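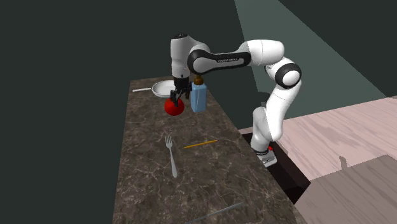 *Kitchen counter preset, ball task. The arm has the red ball up off the marble, in front of the frying pan.*

## Sestell Scene Pack, kitchen counter preset

**Tested for:** collecting demonstrations in simulation, teleoperated, single arm
**Recorder:** Arnov
**Verdict:** good scene, weak export

We used this preset to gather 900 demonstrations for a pick-and-place policy. Setup took 2 hours, most of it spent matching the controller rate to the recorder. The arm model loads with sensible joint limits and did not need retuning.

Object choice is the main strength. The ball and the light blue bottle are easy grasps and suit new operators. The fork and the pencil are thin, lie flat on the counter, and produce most of the failed attempts. We kept those failures in a separate split, and the pack's tagging made that simple.

Positions are randomized at reset. The default range is too narrow: early batches all looked alike, and a policy trained on them missed the ball as soon as it started near the front. Widen the range before recording anything you plan to keep.

Contact is acceptable. The ball sometimes slips when the fingers close above its midline. Lowering the grasp point fixed this in most episodes.

Rendering is adequate. The veined marble is a useful test for a vision model, but the wall behind it is very dark and there is only one lighting setup. Karakaya's equivalent pack ships with 18.

Export needs work. Gripper state is written one step behind joint state, and the manual does not mention it. We shift the column in a script before training. Files also failed to open in Starisen until we renamed 3 fields by hand.

**Scene:** 4/5
**Physics:** 4/5
**Export:** 2/5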